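Tue 20 January
Posted by Joanne Fothergill

Kindale Residents' Association, minutes of the ordinary meeting
Held in the supper room, Kindale Hall, 7.00 pm

Present: Fouad Benjelloun (chair), Joanne Fothergill (minutes), Bogdan Mocanu, Shayne Donnelly and 12 other residents
Apologies: Fabian Ruchti

1. Minutes of the last meeting
Accepted as circulated, with one correction. Item 4 should read "Stillham Road", not "Stillham Lane". Moved B. Mocanu, seconded S. Donnelly. Carried.

2. Footpath on Brunton Street
Shayne has heard back from the council. The section between the bus stop and the corner of Stillham Road is on the works list but has no start date. The kerb ramp outside number 31 will be done at the same time. Two residents said prams and mobility scooters are still going onto the road to get past the lifted slabs. Fouad asked whether the worst slabs could be ground down in the meantime. Shayne said he asked that in August and was told it would be looked at.
Action: Shayne to write again, with measurements of the lifted slabs, and ask for a temporary repair.

3. Bus route 18
The operator proposes to drop the last evening service from Stillham. Residents who work late shifts at the Brorkell depot would have no way home after it. There was a long discussion. One resident said the bus is often close to empty when it reaches Kindale. Another said that it fills up on Fridays and the operator should look at the whole week before deciding. It was agreed that the association would oppose the change and ask for the passenger figures to be released.
Action: Bogdan to draft a submission and send it to members for comment before it goes in.

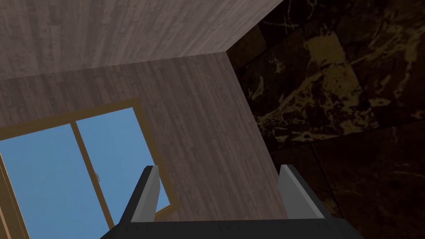 Bogdan also asked that anyone who uses the late bus write in separately. Submissions can be posted or left at the library desk in an envelope marked for the operator.

4. Street tree planting
The council has offered new trees for the north side of Brunton Street. Residents may choose between crepe myrtle and a small native gum. Mrs Donnelly was against gums near the power lines. Fouad said the variety on offer is a dwarf one. A show of hands favoured crepe myrtle. The resident at number 89 does not want a tree on her nature strip, and this will be passed on.
Action: Joanne to return the form.

5. Parking near the school
Cars are still being left across driveways at pick-up time. The school has put a reminder in its newsletter. Shayne suggested asking for a ranger to visit in the first week of term. Agreed.
Action: Fouad to ring the ranger's office.

6. Finance
Fabian's report was read out in his absence. The hall hire has been paid. The insurance renewal has not yet arrived. Report accepted.

7. General business
a) The light at the rear of the bowls club car park is out again. Joanne to report it.
b) A resident asked who mows the reserve behind Stillham Road. Bogdan thought it was the water authority and will check.
c) The noticeboard key is missing. Whoever has it is asked to return it to Joanne.

Meeting closed at 8.40 pm. The next meeting will be in the same room, date to be advised once the hall bookings are confirmed.

Last updated by Joanne Fothergill: correction to item 5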